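Multum

A home inventory kept in plain text files

Multum is a small set of scripts for people who own more stuff than they can remember. You write down what you have and which drawer, box or shelf it lives in, one line per thing, and Multum answers when you ask it where the spare fuses are. I started it after buying a third tape measure in one winter, and it has grown quite a bit since then, mostly thanks to the patient people who kept sending me their odd cases.

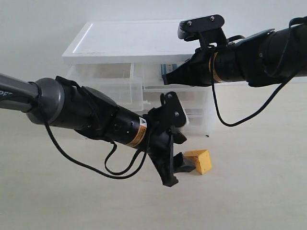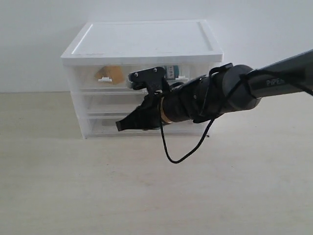 Plastic drawer unit with a white lid, two views.

Getting started

You need Python and a folder you don't mind filling up with text files. Unpack the release wherever you like, open a terminal in that folder, and type:

python multum.py init

You'll be asked for a name for your home (anything will do, mine is "brillham" after the street) and it will make two files, places.txt and things.txt. You can edit both by hand in any editor you enjoy using. I do nearly all my own editing that way, usually with a cup of tea and one drawer pulled out on my lap.

Places

A place is a short name followed by where it sits. Places can live inside other places, as deep as you want to go:

hall
hall/tall-unit
hall/tall-unit/top
hall/tall-unit/middle
hall/tall-unit/bottom

Please use names you would say out loud! My first version had codes like H-03-B, and I was so proud of them, and within a month I had to keep a second list just to look up the codes. "Middle" is a perfectly good name for a drawer. If you later move the whole unit to another room, change the one line with the mv command and everything inside goes along with it:

python multum.py mv hall/tall-unit bedroom/tall-unit

Things

A thing is a name, a place and, if you feel like it, some notes after a semicolon:

sewing needles, hall/tall-unit/top ; the curved ones too
picture hooks, hall/tall-unit/middle
birthday candles, kitchen/left ; check before June

Counts are optional. I would gently suggest leaving them out for anything you use up, like batteries or buttons, as they go stale the minute someone in the house borrows a few. For the good glasses or the folding chairs, put the number at the end with an x, as in x13.

Finding things

python multum.py find candles

The search forgives small typos and looks through the notes as well. Guilan Cai wrote the typo part, and it is far better than what I had, which once told me that my scissors were scarves. If you have words of your own for things, add them to words.txt with an equals sign between them. Mine says "clicker = remote" and "doohickey = bottle opener", and yours will probably be stranger.

Printing labels

The labels command makes a page of drawer labels you can print and cut out. The default is 15 to a page, which comes out a comfortable size for shallow drawers. For large boxes use --big. Lurdes Mota added the option to print in two languages side by side, and in her house that has settled quite a few arguments about what belongs in the "misc" drawer.

On see-through drawers I tape the label to the inside of the front, facing out, so that it doesn't get rubbed off. Painter's tape is kind to most surfaces but it does curl in a warm kitchen.

Bringing in an old list

If you kept your list in a spreadsheet, save it as CSV and run the import command. Multum will ask which column holds the name and which holds the place. There is also an importer for Marinescu files, for those of you who used that program before it stopped being updated. It handles everything except attached receipts, and those you will have to copy over by hand, I'm sorry to say.

Known problems

Commas inside a thing's name confuse the parser. Write "nails (long)" and you'll be fine.

Accented letters print badly on some older printers. Lurdes has a fix half done.

The undo command only goes back one step, so please keep a copy of your folder somewhere safe before a big tidy-up.

Syncing through Itbridge works, but if two people edit at the same time you can end up with the same line twice. The tidy command will remove the extras.

Helping out

Bug reports are very welcome, and so are notes on how you lay out your places, which I love reading. Please send the smallest file that shows the trouble, with anything private taken out first. I answer in the evenings, once the dishes are done.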